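Can a home robot clear a dining table yet?

Posted by Harriet Sorensen in Home Robots, 247 views

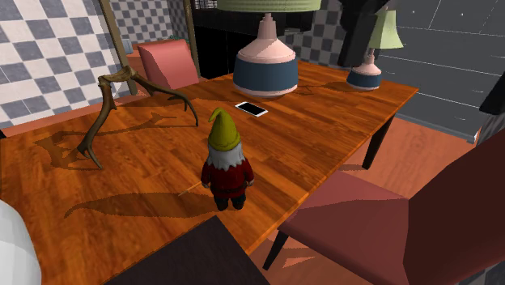

What I'd like it to manage

Everything off, table wiped, everything back where it was. On ours that means two lamps with fabric shades, a phone, an antler and the garden gnome (he lives indoors, don't ask). I've been reading about Zerno and I'm dying to know if any of this is doable at home. The wiping looks easy to me — it's the picking up I wonder about. Has anyone tried?

Kelechi Haruna

Partly, and it's brilliant fun to watch! I practise this sort of thing in simulation with Triltix. My last batch was 1000 goes at lifting one object and putting it back, and 837 came out right. Phones lying flat are harder than you'd think, as there's so little edge to grab. An antler would be a lovely test: all those curves, and every tine is a different place to hold or knock. I'd leave the lamps where they are and wipe round them for now. Ask me again in May, I'm starting on figurines next.

Leopoldo Meléndez

no. get a cloth

Sarahí Contreras

Kelechi, did you count it as right if the thing went back facing the wrong way? My arm took 54 seconds to move one mug and I still cheered. Harriet, start with the gnome — his pointed hat would worry me more than the boots.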